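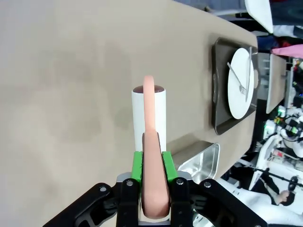 3.2 Os objetos, a mesa e o que se entende por "arrumado"

Quando começámos a preparar o projeto Odalia, ainda em junho, julgávamos que a escolha dos objetos seria a parte mais ligeira do trabalho, coisa de uma tarde, e que as dificuldades viriam todas depois, com a codificação dos episódios. Enganámo-nos bastante. Uma mesa com comida de brincar e recipientes de cozinha parece, à primeira vista, um assunto resolvido (quem não brincou já às cozinhas?), mas bastou reunir os primeiros conjuntos para percebermos que cada peça traz consigo uma pequena discussão sobre o lugar onde deve ficar.

O repertório final tem 60 peças, divididas entre alimentos de imitação, recipientes verticais e tabuleiros. Os alimentos vieram quase todos do conjunto Kukitz, que já tínhamos usado no estudo piloto e a que nos fomos afeiçoando, e os recipientes foram escolhidos um a um, com a única exigência de que se aguentassem de pé sozinhos. Deixámos de fora as peças que só cabiam num recipiente e em mais nenhum, porque nesses casos a arrumação fica decidida antes de começar e aprende-se muito pouco com ela.

Interessavam-nos sobretudo os pares desencontrados, isto é, aqueles em que a forma do alimento e a forma do recipiente não se ajustam à primeira. A Figura 1 mostra um caso de que gostamos particularmente: uma peça cor de salmão, em forma de salsicha, dobra-se em arco sobre o topo castanho-escuro de um cilindro branco e a ponta desce ligeiramente para lá do rebordo. Um tabuleiro ou cuba de aço inoxidável, de canto arredondado e rebordo saliente, está à direita, junto à borda da mesa. Numa disposição destas, a peça comprida e curva pede um lugar onde possa deitar-se, ao passo que o cilindro oferece apenas altura, e é precisamente nessa tensão entre o comprido e o alto que se abrem as interpretações mais ricas.

Convém dizer uma palavra sobre a mesa, que nos artigos desta área costuma passar despercebida e que, na nossa experiência, merecia melhor sorte. Optámos por um tampo bege, liso e mate, sem marcas pintadas que sugerissem zonas de arrumação. No piloto tínhamos experimentado um tampo com retângulos desenhados, e os participantes alinhavam tudo pelos riscos com um zelo comovente, mas que para nós era pouco útil. As manchas ligeiras que uma superfície clara vai ganhando com o uso não foram disfarçadas entre sessões, e preferimos que a mesa conservasse o ar de uma mesa de trabalho comum. Também a sala ficou como estava, com o equipamento e os móveis do costume em redor.

Para descrever o estado final de cada arrumação adaptámos a grelha Idside, que distingue entre dentro, sobre, encostado e afastado. A categoria "sobre" foi a que nos deu mais que fazer. A grelha original prevê que um objeto assente por inteiro noutro, e não sabe o que fazer com uma peça curva que passa por cima de um rebordo e continua do outro lado. Depois de várias leituras em conjunto, acrescentámos a subcategoria "em arco", reservada às peças cuja parte mais alta ultrapassa o topo do recipiente e cuja ponta volta a descer. Pode parecer um preciosismo, e talvez seja um pouco, mas evitou longas hesitações na hora de codificar.

Foram codificados 200 episódios por 2 leitores independentes, que trabalharam sem conhecer as instruções dadas em cada sessão. Em 40 desses episódios as leituras divergiram, quase sempre a propósito da fronteira entre "sobre" e "encostado", e foram então revistas em conjunto com o apoio do caderno de exemplos Shboul. Mantivemos no registo as duas leituras iniciais, a par da decisão final, por nos parecer que o desacordo diz alguma coisa sobre os próprios objetos: um cilindro de topo largo convida a pousar, um tabuleiro baixo convida a largar, e uma salsicha de brincar, com a sua curva teimosa, presta-se às duas coisas.

Os tabuleiros metálicos foram analisados à parte. O rebordo levantado torna fácil dizer o que está dentro, mas o brilho das paredes dificulta por vezes a leitura dos contornos das peças mais pequenas, e nesses casos a codificação fez-se apenas quando ambos os leitores se declararam seguros. Os restantes ficaram assinalados como indeterminados e não entram nas contagens da secção seguinte.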